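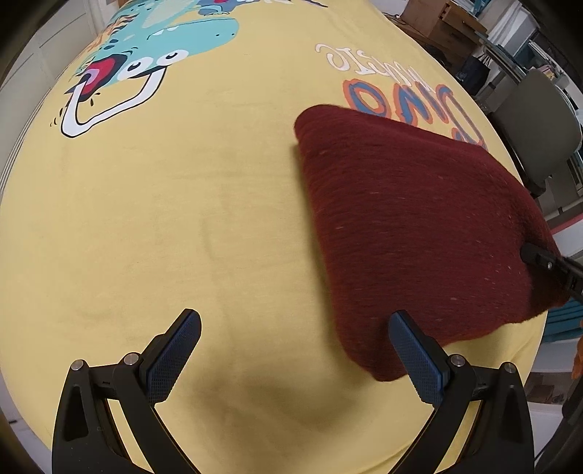 Does Washing in Cold Save Anything?
Household Science project report, Dradska campus

The Nevaron detergent leaflet says cold washing keeps knitwear and printed bedding "like new." We doubted it. The leaflet cites no test, and the only numbers in it are prices.

We ran 40 loads between us in December, half cold and half warm, and read the meter before and after each one.

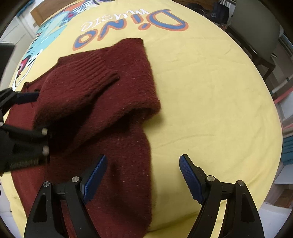 Cold loads did use less power. The claim about color is weaker. Our group could not agree on which swatches had faded, and two of us changed our minds when the labels were hidden. A survey of 200 students was no help, as most had never touched the dial. 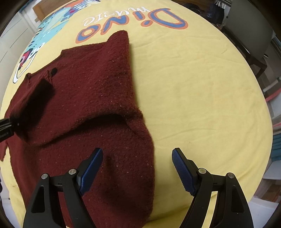
What we would change
Use one machine. The Itotari building has three models, and we mixed them.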